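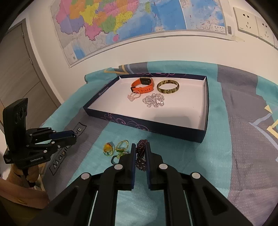 Purple beaded bracelet, with other beaded pieces and the patterned lid behind

Stilinlow Stretch Cord for Beading

Stilinlow is a clear elastic cord for bracelets, anklets and small beaded rings. It comes on a flat plastic spool that stacks in a drawer, with a notch in the rim to hold the loose end. The cord is a single round strand, so it does not fray at the tip and most beads can be threaded without a needle.

Choosing a thickness

The cord is sold in two thicknesses, Fine and Standard. Fine is meant for seed beads and other small glass beads with narrow holes. Standard is the one to pick for round beads, stone chips and anything with some weight to it. If you are not sure, take one bead from the batch and try the cord through it twice. If it goes through both times without forcing, that thickness will work.

Stone beads are often drilled from both sides and can have a rough spot in the middle of the hole. Run a bead reamer through them first. A sharp edge will cut any elastic cord, ours included.

How to use it

Cut a piece a hand's width longer than you need. Pull it gently between your fingers several times before you start stringing. Cord that has not been stretched beforehand will loosen after a few days of wear and leave a gap between the beads.

Put a piece of tape or a bead stopper on one end. String the beads, wrap the piece around your wrist and check the fit. It should sit against the skin without leaving marks. Tie a surgeon's knot, pull it tight, then tie a second one on top. A small drop of jewelry glue on the knot is a good idea with Standard and needed with Fine. Let it dry overnight, trim the ends and slide the knot inside the nearest bead.

Wear and care

Roll a bracelet on over the hand. Do not pull it open from one side. Take it off before swimming or using hand cream — oils weaken the cord over time. Store finished pieces flat and out of direct sun. Any elastic cord wears out in the end, and a bracelet worn daily should be restrung when you start to see cord between the beads.

Sizes and packing

Small spool: 400 feet
Studio spool: 1000 feet
Thickness: Fine or Standard
Color: clear
Beads, glue and tools are not included

The studio spool fits the Vadby spool rack. The small spool does not, but it will sit in the Mabula bead case in the long compartment at the back.

Orders and returns

Orders leave our Brostlow warehouse within two working days. Unopened spools can be returned for a refund. We cannot take back a spool once the seal is cut, but if the cord is faulty, send us a short piece and we will replace it.

Questions about bulk orders go to Kumudini Dewan at the trade desk.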